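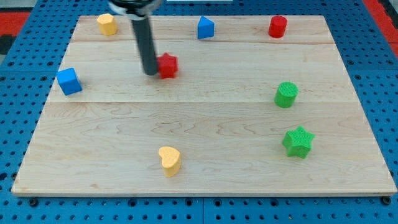
Tilten variable speed drive: six months on our extractor fan

Reviewed by Mansa Abugri

We run a small joinery shop, and the big extractor fan has always had two settings, off and deafening. Last October our electrician, Comfort Asamoah, talked me into fitting a Tilten drive to it, and I've been meaning to write something up ever since, as I couldn't find a single review when I was looking.

It cost £300 plus fitting, bought through Annan. The box is a bit smaller than I'd imagined and the cover comes off with 6 screws, one of which I dropped straight away (still missing!). Comfort had it wired in before lunch. Setting it up was slower – there are 14 menus, and the handbook seems to have been written for someone who already knows what's in it. I rang the Annan helpline and spoke to Gifty Ayaaba, who was patience itself.

The fan now starts gently instead of with that awful thump, and I can turn it right down when only one machine is going. We can talk over it, which is lovely. My one real grumble is the display, far too dim to read without my glasses and a torch.

Four stars from me. I'm pricing up a second one for the compressor.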